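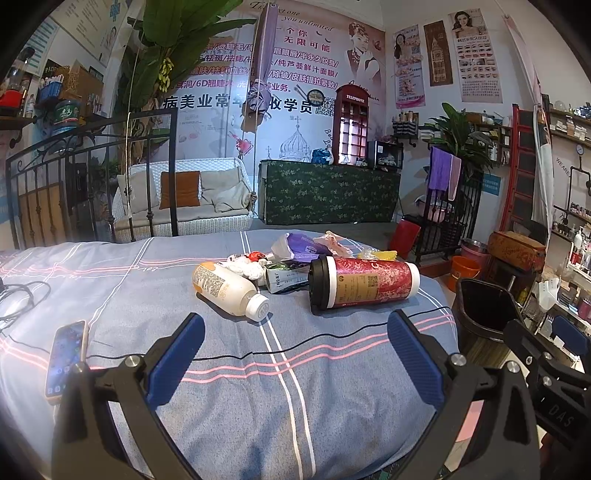
How does a robot learn to tidy up?
It learns from examples. People do the job themselves, again and again, while a camera and a few sensors record every move, and a computer then hunts through all those recordings for the patterns that make a good tidy-up.

Think about how you learned to tie your shoelaces. Someone showed you, you had a go, you got a knot, they showed you again. A robot needs showing too, but it needs far more turns than you did! It has never dropped a sock or squashed a banana. It doesn't know that a bottle rolls and a tissue doesn't.

Why not just tell it what to do?
People tried that for years. You can write a list of instructions such as "move forward, close fingers, lift". That works very well in a factory, where the same part arrives in the same spot all day long. Now try it in your bedroom. Your list would need a line for every toy, every crumpled wrapper and every place they might land. You would be writing until you were very old.

So the people at Kuvcombe, who build learning systems for helper robots, do it the other way round. They collect examples and let the computer work out the rules.

Meet the gripper
The tool for the job is a gripper you hold in your own hand. It has two fingers with soft pads on the inside, a bit like a giant pair of tweezers. You squeeze, the fingers close, and the camera on the tool sees just what a robot's camera would see if it had the same fingers. That's the clever part. Your hand does the moving, but the recording is made from the robot's point of view.

Naima Benmoussa has been collecting examples for two years. "The first thing I tell new people is to slow down," she says. "If I snatch at something, the computer learns to snatch!"

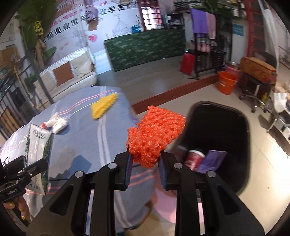

Holding an orange foam mesh sleeve over the bin.

One go at a job, from start to finish, is called an episode. Picking up a bit of rubbish and dropping it in a bin is one episode. Then you put things in different places and go again. Naima's team aims for around 14 episodes before anyone takes a rest, and then somebody else takes the gripper, so the computer sees more than one person's way of doing things.

Squashy things are the hardest
A hard block keeps its shape when you pinch it. Foam mesh, tissues and plastic bags don't. They bend and bulge and crumple, and they never look quite the same twice. That makes them brilliant practice, and it's why a slightly messy room is much more useful than a perfect one.

What about mistakes?
Everyone drops things. Kwadwo Aryee looks through the recordings afterwards and sorts them. If the gripper missed and the person calmly tried again, he often keeps it, because a robot will miss sometimes too and needs to know what to do next. If somebody sneezed and waved the gripper at the ceiling, out it goes.

Try it yourself
You need a pair of kitchen tongs, a bowl and eight small things that won't break. Mix hard things and squashy ones.
Put the bowl at one end of a table and scatter your things at the other.
Move them into the bowl using only the tongs. Ask a friend to write down what you did each time, such as "turned the tongs sideways" or "pinched the corner".
Scatter everything again and have another go.

Look at the notes. Did you pick up the squashy things in a different way from the hard ones? You have just collected your own set of examples!

Words to know
Gripper: the part of a robot that does the holding.
Sensor: something that measures, such as how far apart two fingers are.
Episode: one recorded go at a job.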